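Course Handout 3: Gathering Outdoor Driving Examples
Field Robotics, Learning Module
Aug 23, 2018

Read this before you start on the Jesik exercise. It covers how a set of drives becomes a training set, and what you need to write down while you are out there. Bring your questions to the lab hour.

Open ground, dirt roads and trees in the Jesik set: 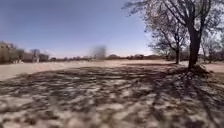
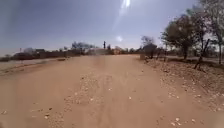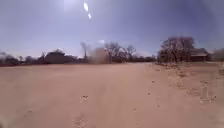
A learned driving model knows only the ground it has been given, so the first job is to decide what ground to give it. In Jesik we call each kind of ground a condition, and every clip gets at least one. Shade is a condition of its own. Look at the first picture, where the tree shadow breaks up into dark patches and pale sunlit spots across the dirt. A model trained on evenly lit soil may treat those dark patches as holes or obstacles. The opposite case is the third picture, with the sun ahead and almost no distinct shadows on the sand. Both belong in the set, and they should not be pooled under one label.

Road edges are harder. In the second picture the right side is a raised, stony embankment, and it is easy to mark. The pale strip on the left is flatter and gives you much less to go on. Mark the edge where you would stop driving, and use the "unsure" flag if two people in your group would put it in different places. Unsure clips stay in the set – we score them separately.

What counts as one example

One example is a short clip plus the steering and speed commands recorded with it. A still taken from the clip is fine for checking labels, but the model trains on the clip. The Jesik set has 506 clips after cleaning. Of these, 70 are held back for testing, and you will not see them until October.

Split by drive. If clips from the same drive land on both sides of the split, the test score will look better than it should. Clostura, the labeling tool, does this for you if the drive number is filled in. If the field is blank it splits at random and gives no warning.

Field log, one line per clip:

Drive number and clip number
Ground: sand, packed dirt, gravel, mixed
Light: open sun, shade, broken shade, sun ahead
Edges: clear, unclear, none
Dust: yes or no
Operator took over: yes or no, and when

Fill in the log as you go. Clips where the operator took over are worth keeping, but cut them at the moment of takeover and save the correction as its own example.

For next time

Each group labels up to 8 clips in Clostura and exports them to the Du folder. Write half a page on one clip your group disagreed about. Chapter 3 of the Dekar notes has the export settings.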